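뚜껑 모으는 사람, 저만 있는 거 아니죠? ㅎㅎ 잼병이며 양념통이며 본체는 깨지거나 버렸는데 뚜껑만 남아서 서랍 안에서 굴러다니는 거요. 저희 집도 서랍 하나가 통째로 그랬는데, 지난주에 마음먹고 싹 엎었어요.

우선 서랍에 있던 걸 전부 꺼내서 따뜻한 물에 주방세제 조금 풀고 10분 담가 뒀어요. 안쪽 홈에 낀 때는 못 쓰는 칫솔로 살살 문지르면 잘 빠져요. 헹군 다음엔 마른행주 위에 엎어서 하룻밤 말렸고요. 덜 마른 채로 통에 넣었다가 냄새가 배서 7개나 버린 적이 있거든요(아까워라!).
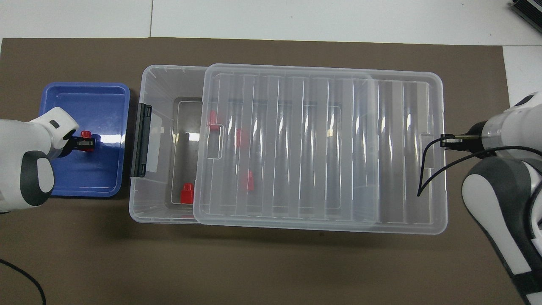

보관통은 무조건 속이 보이는 걸로 고르세요! 예전엔 예쁘다고 불투명한 바구니를 썼는데, 뭐가 들었는지 몰라서 매번 다 쏟았어요. 투명한 플라스틱 통은 뚜껑을 덮어 놔도 빨간 게 비쳐 보이니까 찾기가 훨씬 편해요. 그리고 분류할 때는 파란 쟁반처럼 테두리가 살짝 올라온 걸 옆에 하나 두면 좋아요. 동그란 것들은 책상 밑으로 굴러가기 선수라서요 ㅠㅠ 바닥에는 매트 한 장 깔아 주면 달그락거리는 소리도 덜하고, 밤에 정리해도 눈치가 안 보여요.

나누는 기준은 색으로 하셔도 되고 크기로 하셔도 돼요. 저는 처음에 크기별로 했다가 헷갈려서 색깔별로 바꿨어요. 라벨은 마스킹테이프에 유성펜으로 써서 붙이는데, 떼기 쉬워서 내용물이 바뀌어도 부담이 없어요. 짝 없는 뚜껑은 6월까지만 두고 보다가 그때도 쓸 데가 없으면 재활용으로 내보낼 생각이에요. 다음엔 고무줄이랑 빵끈 서랍을 열어 볼 텐데, 벌써 좀 무섭네요.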